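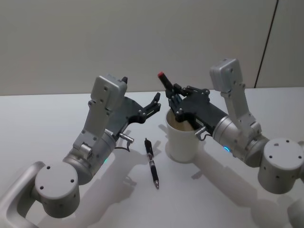
Session 3: A Home for Every Pen

Welcome back, everyone, and thank you for the lovely notes you left me on Wednesday about the kitchen drawers. Tonight we move on to the writing table, and we start small, with the pens and markers. Please bring whatever you have lying loose at home. Last term at Plekberg one lady brought a shoebox with 200 in it, and we had a grand evening going through them!

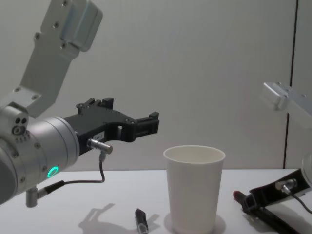 Choosing a holder is where people tend to spend money too early, and I'd ask you to wait until the last session before you buy anything at all. Live with something cheap for a couple of weeks first and see where your hand goes looking for it. A white paper cup is plenty for now, though on a white table it can get a bit lost against a pale wall, so draw a stripe on yours if you like, or set it on a colored coaster. Put it on the side you write with, but far enough back that your sleeve clears it.
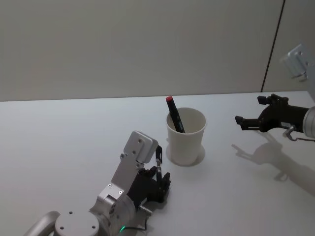

Which end goes up?

Markers go in with the cap where you can see it. The red cap showing above the rim tells you what you are reaching for, and you'd be surprised how much rummaging that saves in a full cup. A paper cup is light, so if you have a lot of long markers, drop a few clean pebbles in the bottom first. Margit Erdős, who taught this course before me, used dried beans – they work just as well.
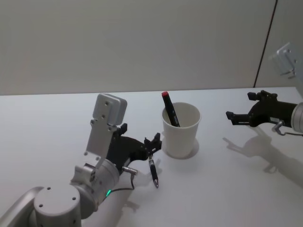
PRACTICE AT HOME

Test every pen on scrap paper before it earns a place. Look at the point, too: a pen with its metal tip out should be capped or clicked shut before you put it away. Keep 9 at most, and bring the rest in for the swap box by the door.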